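Drip line pressure loss on a long bed, regulator or layout?

pathirana_g
Posts: 603
I have a single 1/2 inch poly main feeding a vegetable bed along the south fence. Emitters are 0.5 gph, spaced 12 inches, not pressure compensating. Static pressure at the spigot is 62 psi. After the Hekix 25 psi regulator I read 24 at the head and 11 at the far end with everything open. Tomatoes at the far end are a third smaller than the ones by the spigot. Is the regulator undersized or is the run too long?

levchenko_i
Posts: 3506
Run is too long, or you have more laterals on it than you listed. A regulator that holds 24 at the head under flow is doing its job. Feed the main from the middle and the loss drops by a lot. Friction goes up with close to the square of flow, and each half would carry half the flow over half the distance.

pathirana_g
Posts: 603
Laterals are 1/4 inch, 15 of them, longest is 22 feet.

levchenko_i
Posts: 3506
22 feet is too much for 1/4 inch with emitters at that spacing. Check the pressure at the end of that lateral, not only on the main. 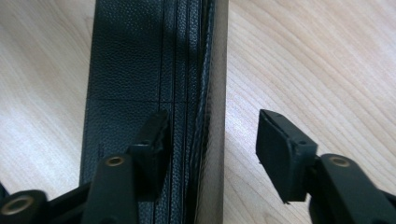

I keep a log of end-of-line readings for each zone, taken in April before planting and again in July. If the July number is lower at the same head pressure, there is a leak or a fitting has worked loose. If it is higher, emitters are plugging. On my well water it is nearly always plugging.

ansirko
Posts: 843
Disagree on center feed as the first step. He would have to trench across the path. Swap the emitters for pressure compensating ones. The Savix ones are rated 10 to 50 psi and he has 11 at the worst point. Same layout, even output.

levchenko_i
Posts: 3506
11 on the main. At the end of a 22 foot lateral it will be under 10, and below the rating they do not compensate. You would be spending money to get the same small tomatoes.

ansirko
Posts: 843
Then shorten the two or three longest laterals and use PC emitters on those. Still no trench.

lu_manlok
Posts: 4000
Has the filter been cleaned? What mesh, and is it before or after the regulator? I have seen a half-blocked screen take 8 psi at full flow. It reads fine with the valves closed.

pathirana_g
Posts: 603
Filter is a Pluno 150 mesh, before the regulator. Cleaned in May. The 24 psi reading was taken after both, with all laterals running.

lu_manlok
Posts: 4000
Then it is not the filter.

pathirana_g
Posts: 603
Measured again at 6 am. End of the longest lateral is 7 psi. I will split that one and the next two, then read again before buying emitters. Center feed can wait until the bed is empty.

ansirko
Posts: 843
7 is lower than I expected. Check the barb where it joins the main, the cheap ones have a narrow bore.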